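4. Warm-up Duration and Early Pace

4.1 Data and definitions

The analysis in this section uses starts from two tracks, Zindumport and Denadcombe, which race on dirt ovals of the same circumference but follow different pre-race routines. At Zindumport, horses leave the paddock with a lead pony and are free to jog or gallop on the far side until the starter calls them in. At Denadcombe, the post parade passes the stands once and turns back to the gate, so trainers have less say in how much work a horse does before loading.

We drew 200 starts from the meet that opened in February. Two were dropped after the horses were scratched at the gate, leaving 198. Of these, 182 had a complete set of sectional times. The remaining starts are kept in the descriptive tables but left out of the regression in Section 4.3. The 182 starts were made by 145 different horses, and standard errors are clustered by horse to allow for repeat runners.

Warm-up duration is the time from the moment a horse steps onto the track to the moment the first horse in the field is loaded. Time spent standing behind the gate during loading is recorded separately as wait time. Arboleda and Rivadeneyra coded both variables from the track video feed. Where the two coders differed by more than five seconds, Huamán reviewed the segment and her value was used. Early pace is the time for the opening quarter mile, expressed as a deviation from the mean for that distance and track condition on the same card.

4.2 Gait coding

Warm-up gait was coded as walk, jog, or gallop. A horse was assigned the fastest gait it held for at least ten seconds without a break. This rule understates the effort of horses that break into a short gallop and are pulled up, a pattern seen mostly in two-year-olds. An alternative coding, in which any gallop stride counts, is reported in the appendix. It raises the number of gallopers at Zindumport and leaves Denadcombe nearly unchanged.

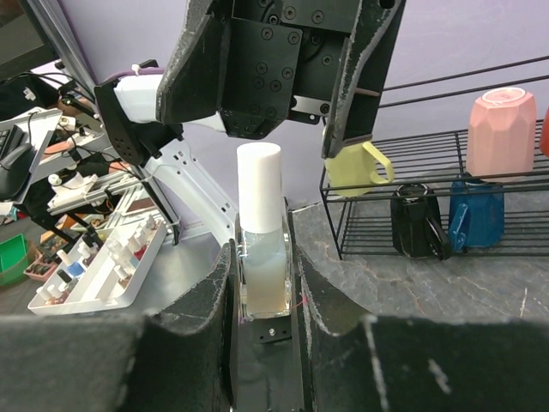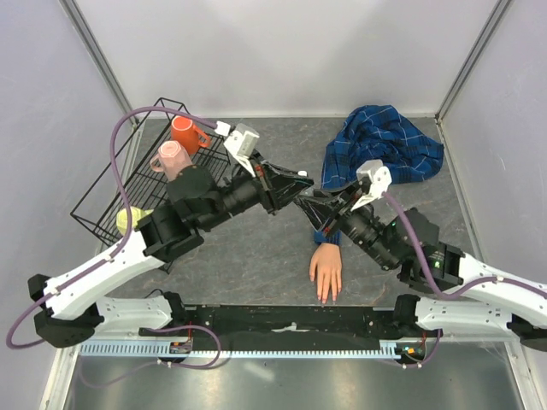
Figure 4. First panel: small bottle with a white cap, held between two black gripper fingers. Second panel: two robot arms over a gray, marble-patterned tabletop.

Lead pony contact was noted but did not enter the model. At both tracks, nearly every horse was accompanied for at least part of the warm-up, and the few that were not came from the same two barns. Any estimate for this variable would be hard to separate from the effect of the barn.

4.3 Model and results

Early pace was regressed on warm-up duration, wait time, gait, post position, field size, and age, with a fixed effect for track. Duration was entered in linear and squared form. The squared term was negligible at both tracks and was dropped from the final model.

Duration alone had no clear association with early pace. Gait did. Horses coded as gallopers ran the opening quarter faster than walkers with the same post position and field size, and joggers fell between the two groups. The difference was larger in sprints than in routes, as would be expected if riders in longer races hold their mounts back after the break. Wait time worked in the opposite direction: horses loaded early in large fields were slower away, and the effect was strongest for the inside posts.

One horse, Lamia, had an outlying value for wait time after a gate malfunction. Removing that start changed the wait time coefficient slightly and did not affect its sign. The filly Nina, the most frequent starter in the sample, was also removed in a separate check, with no visible change in any estimate.

4.4 Limits

Warm-up gait is chosen by the trainer or rider and may reflect the horse's usual running style. A horse meant to take the lead is more likely to be galloped beforehand. Running style from the previous start was available for only part of the sample, and adding it reduced the gait effect without removing it. Air temperature was taken from a single reading per card and is too coarse to test whether the effect is stronger on cold afternoons.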